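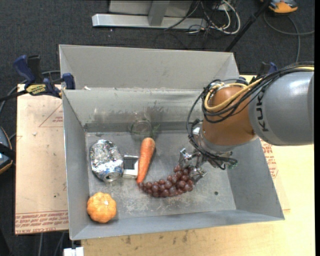
## Ticket: export from Purketti keeps dropping my label rows

**Status:** open again (sorry!)
**Product:** Purketti desktop, with the Udico label printer add-on
**Filed under:** exports, printing, things that used to work

Hi again! I closed this one on Wednesday because I thought I had it licked, and I was wrong, so I'm reopening it and putting everything in one place this time instead of scattering it over four replies.

Quick background for whoever picks this up. I run the stockroom side of a small seed and bulb shop called Prolledness, and all our packets are listed in Purketti. When an order sheet is ready I export it as a CSV, the Udico add-on picks up the file, and out come the labels. It's worked fine since I set it up. Then in July I took the update, and now the labels come out short.

### What I expect

The list has 1,539 rows. I'd like 1,539 labels, please.

### What I get

1,510. Every time. So 29 go missing, and it's the same 29, which I guess is good news? No error, no warning, the progress bar goes all the way across and says "Done" in that cheerful green.

### What I've tried so far

**Restarting everything.** Computer, printer, the works. Same result.

**Reinstalling the add-on.** I did this before anyone asked me to, because I know you're going to ask me to. Took it off, rebooted, put it back. Same result, plus it forgot my label size and I wasted half a roll before I noticed. (The default is the tiny one. Could the default please stop being the tiny one?)

**Smaller batches.** Support suggested splitting the list into chunks of 200. I did, and the missing rows were still missing, just spread over the chunks. So I don't think it's a size limit or a timeout.

**Opening the CSV by hand.** Should have done this first! The rows aren't in the file at all, so the Udico side is off the hook. It's printing exactly what it's given. I take back what I said about it in my first message.

**A different computer.** I put Purketti on the old laptop we use for the front counter, logged in, exported the same list. 1,510 again. That laptop has the new version too, so I don't know how much that proves.

### The part where I thought I'd fixed it

I sorted the missing ones next to each other and stared at them over a coffee, and every one of them has a comma in the variety name. Things like "Sweet pea, tall mixed" and "Onion, red, late." Aha, I thought! So I went through and swapped the commas for dashes, exported, got the full count, printed the lot, closed the ticket and felt very pleased with myself.

Next morning the commas were back. All of them. We sync our names from the Lu catalog overnight, and the sync put every name back the way Lu has it. I can't edit the Lu side, I only get to read it, so my fix lasts until the next sync and then I'm back to 1,510.

I did look for a setting to turn off name syncing without turning off prices. There's one checkbox for both. I need the prices.

### Settings, in case they help

- Export format: CSV, comma separated
- "Wrap text in quotes": ticked (I have tried it both ways, no change)
- Encoding: whatever it came with, I've never touched it
- Lu sync: nightly, names and prices together
- Add-on: latest one offered to me, updates are on automatic

That "wrap text in quotes" box is the one I'd look at. My understanding is that quotes are supposed to protect a comma inside a name, and when I open the file in a plain text editor I see no quotes anywhere, ticked or not. Looks to me like the box isn't hooked up to anything since the update.

### Workaround for now

Export as tab separated, open that in a spreadsheet, save it back out as CSV, point the add-on at the new file. Gets me all the rows! It's 2 extra steps and I forget one of them at least half the time, so I'd love a real fix, but at least the packets are getting labels.

### What I'm asking for

1. Can somebody check whether that quotes box does anything in the current version?
2. Could the export tell me when it skips a row? Even a grumpy little message would do.
3. If there's an older version I can roll back to, is it safe with the Lu sync on?

I've attached the short file and the full one so you can compare them. Afternoons are best if you want to call, mornings I'm usually up a ladder.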